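Semorby Opens Up Its Lustness Cell, Setup Notes and All
September
By Kohei Koyama, Semorby

DALLHOLM – I've been asked to write this one myself, so if it reads less like a press release than usual, blame me. Semorby is making its Lustness cell available to outside teams this month, and along with it we're putting out the full setup and upkeep notes that I've been scribbling in for far too long. Both are free to schools and small shops, and you can get them by writing to our Dallholm office.

Lustness is one robot arm with one two-finger gripper, standing in a furnished room, and the whole thing lives in software. I say "cell" because I came up through real cells (I spent my first years at Kleinschmidt bolting fences to floors) and I can't shake the word. People assume a simulated machine takes care of itself. I assumed it too! Then I spent a summer looking after one, and I ended up with a maintenance log as long as anything I kept at Kleinschmidt.

So let me tell you how we set it up, which is most of what's in the notes anyway.

First you place the base. We load the room with no arm in it, pick the spot on the floor, and drop the base in at floor height. Check the height twice. If the base sits even a hair below the floor surface, the physics will try to push it out again and the arm shivers on every run, and you'll waste an afternoon blaming the joint gains. I wasted two.

Next comes the gripper. Our fingers are two flat blades that close toward each other, and the one setting that matters more than any other is the zero. We close the fingers with nothing between them, read the gap, write it down, and open them all the way. Then we do it again, 15 times in a row. If the readings wander, stop there and fix the finger joints before you touch anything else.
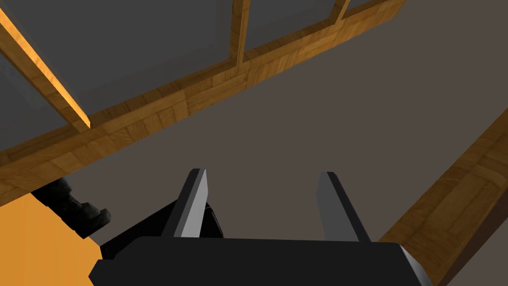
After the zero we do what I call the furniture pass. Every solid thing in the room has two shapes, the one you look at and the one the arm can bump into, and they don't always agree. Wood frames with panels in them are the worst for this. A lazy collision shape will wrap the whole frame in one big box, so the arm refuses to go anywhere near it, or somebody forgets the panels altogether and the fingers sail right through. You drive the gripper up slowly with the fingers open, touch each rail and each post, touch each panel, and note the contact point. It's dull work and I love it, put the radio on.

We logged 1,321 contact checks before I was willing to sign off on the room. A good number of those were repeats, I'll admit, from the week when I changed the blade thickness and had to start over. If you change the fingers, you start over. I've put that in capital letters in the notes.

Then there's the view from the gripper. Ours looks out past the fingers, so the blades are always in sight, and that makes it a handy maintenance tool. Park the arm in its home pose, save the view, and compare it with the one you saved when everything was good. If a blade has shifted, you'll spot it there long before it shows up in your results. Do the same with the arm folded back so the gripper is looking at its own links – that's the pose that catches a bad mount angle. I do mine first thing, usually by 8 a.m. with a coffee, and it takes less time than the coffee does. 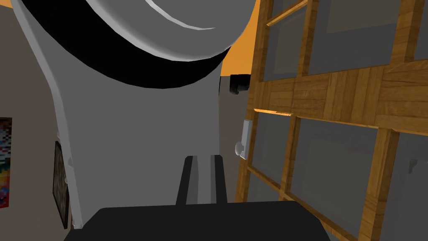
Joint limits come next, and I'll be blunt, do not trust the ones that come with the arm model. Ours let the wrist fold farther back than I was comfortable with, and there was one elbow position where the fingers could reach the arm's own housing. Self-contact was switched off by default, so the arm just passed through itself and carried on as if everything was fine. We switched it on, pulled in two limits, and ran the whole thing again overnight.

The overnight run is the last step. We send the arm through 3,660 moves, some planned and some random, and in the morning we read the log for three kinds of trouble: joints that overshoot, contacts where there shouldn't be any, and steps that took too long. The released version of the cell has been through that run clean. When something does break, the notes have a repair section set up the way I'd want it on a shop wall, with the symptom on the left and the first thing to try on the right. The most common entry by a mile is "arm shivers at rest," and the first thing to try is the base height. See above!

A word on who this is for. Kleinschmidt's training shop has been using an early copy to get new techs thinking about limits and zeroing before they stand next to a live machine, and their feedback shaped a lot of the wording. (They made me take out most of the jokes.) We can host groups of up to 60 on the shared version, and if you'd like to run it on your own computers you're welcome to do that too. The notes cover both, though the section on the shared version is thinner than I'd like and I'm still adding to it.

We'll be putting out corrections as people find mistakes, and I'm sure people will. Send them to me at Semorby and please include the log file, plus your saved home view if you have one. If you changed the fingers, say so in the first line.

READER COMMENTS

pegboard_dan
Base height got me too. I had mine set a tiny bit low for a month and kept turning the damping up to hide it. Does the repair section say anything about shiver that only shows up when the fingers are closed?

Kohei Koyama
It does, second page. Closed-finger shiver is nearly always the two blades pushing against each other past zero. Back the close target off a touch and try again.

Marlow T.
I teach the evening automation class at a two-year school and would like to get this in for spring. Is the 15-close zero test something students can do by hand or is it scripted?

Kohei Koyama
Either one. I'd have them do it by hand the first time, they'll remember it better. The script is in the same folder as the notes.

rustyhex
Please put the jokes back in.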